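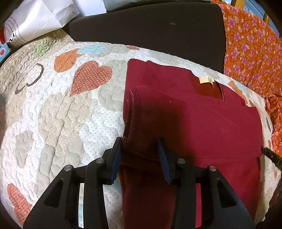
우리 회사에 접이 기계가 들어온 지 이제 두 달쯤 됐어요. 7월 초에 Wolleo 물류센터 반품실에 2대가 나란히 설치됐는데, 첫날은 다들 일은 안 하고 그 앞에 서서 구경만 했답니다 ㅋㅋ 저도 그중 하나였고요.

저는 반품 의류 검수를 해요. 돌아온 옷을 펼쳐서 얼룩 보고, 올 풀린 데 보고, 다시 접어서 봉투에 넣는 일이요. 말로 하면 참 간단한데 하루 종일 하면 손목이 남아나질 않아요. 예전엔 한 사람이 하루에 200벌 정도는 접어야 퇴근할 때 마음이 편했거든요. 근데 이제 접는 건 거의 기계가 하고, 저희는 보는 것만 해요. 지난달에 우리 조에서 처리한 게 3,248벌인데 그중에 기계가 못 접겠다고 뱉어낸 게 1,271벌이었어요. 생각보다 많죠? 저도 게시판에 붙은 숫자 보고 두 번 읽었어요.

뱉어내는 애들은 거의 정해져 있어요. 보들보들하고 힘없는 옷들! 셔츠처럼 빳빳한 건 착착 잘 접는데, 기모나 벨벳 비슷한 건 집는 순간 축 늘어지니까 어디가 소매고 어디가 몸판인지 헷갈리나 봐요. 사람은 손끝으로 슥 만져보면 아는데 말이죠.

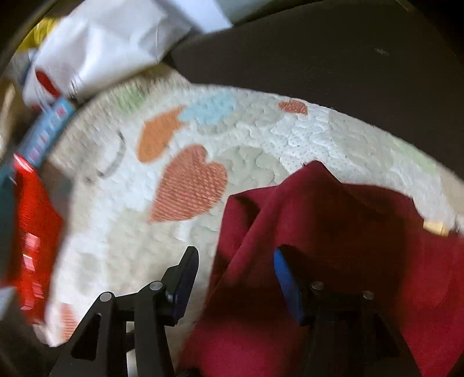

그래서 요즘 제 자리로 오는 건 죄다 그런 옷이에요. 쉬운 건 기계가 다 가져가고 까다로운 것만 사람한테 남으니까, 벌수는 줄었는데 한 벌에 드는 시간은 확 늘었어요. 이걸 윗분들이 처음엔 잘 모르셨어요. "기계도 있는데 왜 이렇게 느려요?" 이런 말 들으면 진짜 억울하더라고요. 다행히 이번 달부터는 벌수로만 안 따지고 옷 종류도 같이 보기로 했어요. 이건 우리 조에서 다 같이 얘기해서 바뀐 거라 좀 뿌듯해요 (회의 때 목소리 떨린 건 비밀).

좋아진 점도 물론 있어요. 손목 보호대를 안 하고 출근한 지 꽤 됐고요, 퇴근하고 집에 가서 빨래 개는 게 예전만큼 싫지 않아요. 전에는 건조기 문 여는 것도 꼴 보기 싫었는데! 대신 눈이 피곤해요. 하루 종일 얼룩만 찾고 있으니 식당 가서도 앞 사람 옷깃부터 보게 돼요. 직업병이 손목에서 눈으로 이사 간 느낌?

아쉬운 건 수다예요. 접는 일은 손만 움직이면 되니까 옆 사람이랑 드라마 얘기도 하고 반찬 얘기도 하고 그랬는데, 검수는 집중해야 해서 다들 조용해졌어요. 기계 소리도 은근히 있고요. 그래서 요샌 쉬는 시간에 몰아서 떠들어요.

가을에는 니트 반품이 쏟아질 텐데 그건 또 어떻게 될지 모르겠네요. 옆 동에서 쓰는 Nolora 쪽 프로그램으로 바꾸면 늘어지는 옷도 좀 낫다는 소문이 있는데, 아직 소문만 무성해요. 바뀌면 그때 또 쓸게요. 일단 저는 내일도 기모랑 씨름하러 갑니다!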